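Teaching the packing job by hand

I've been at Kavwood since January, running the arms by remote while they record. Wouter Verbruggen sets the target, and last shift we saved 27 good runs out of 154 tries.

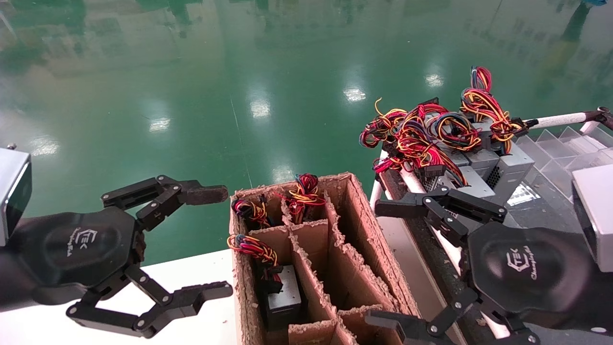 My trouble is the leads. A power supply goes into its cell easily enough, but the coloured wires spring up over the cardboard dividers and catch the fingers on the way out. I now let go low and back off slowly. Ilse Van Loon wants 14 more runs done that way before we retrain.

Print this post | E-mail this post

Last updated: January

Recent posts
Sore wrists after 2 hours
Moving the bench at Purnberg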